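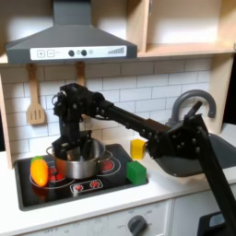

We have had the play kitchen for nearly a year now and I have been meaning to write it up, as two people asked me about it after the post on the bookshelves.

It is a white one with a black hob, a grey sink and a range hood over the top. I bought it second-hand from Ruxandra Avram in Trostley last June. She wanted 13 pounds for it and it just about fitted in the back of the car with the seats down. The hood had to come off first. Putting it back on took me most of an evening - the screws were in a sandwich bag, along with several that belonged to something else.

The hob is the part that gets used. It has red burner rings and two red knob symbols at the front. The knobs don't turn because they are only printed on, which bothered me more than it bothered the children. They press them with a finger and say "on".

The saucepan is a proper metal one with a loop handle on each side. We started with a plastic set and it was too light, so everything got knocked off the hob. The metal pan stays where you put it. It also makes a lot of noise when it lands on a hard floor, so we have put a rug down.

Food is whatever is to hand. There is a yellow-orange pepper with a green stem that has outlasted most of the other vegetables, and a lot of what gets cooked is building blocks. A green block is usually beans. A yellow cube is butter, or cheese if it is for Grandad.

As for tidying, I gave up on sorting. Blocks and vegetables go in the same tub at the end of the day and the pan goes in the sink. It takes about 9 minutes if they help and less if they don't.

Walid Harb asked whether the worktop marks. Ours wipes clean with a damp cloth, though felt tip needs a second go. I still need to find a better hook for the tea towel.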